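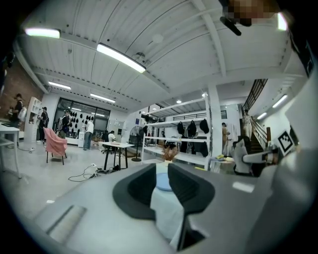 Home | Courses | Handouts | Contact

December 2021, by the Givirby workshop course team
2 min read

Handout 4: Building the hand-held gripper

In this part of the course we build the gripper in the shared workshop. The body and fingers you can also print at home, if your printer is large enough. Please read all the steps before you start.

Fingers. Print the two curved fingers lying on the side. At Jincombe we printed them standing, and they broke between the layers. One pair takes almost 6 hours.

Marker. The square marker must be glued flat on its raised housing. Measure the printed side with a caliper, it should be 40 mm. Write your value in the table of the Lurell software.

Camera. Fix the lens before you tighten the body screws. The wide lens bends straight lines strongly, therefore calibration is needed after each change of the lens.

Test. Open and close the jaw 400 times by hand. Then grasp a soft cloth and lift it slowly. If the fingers do not close evenly, loosen the rail and repeat.

Bring your printed parts to the next lesson.

Home | Previous handout | Next handout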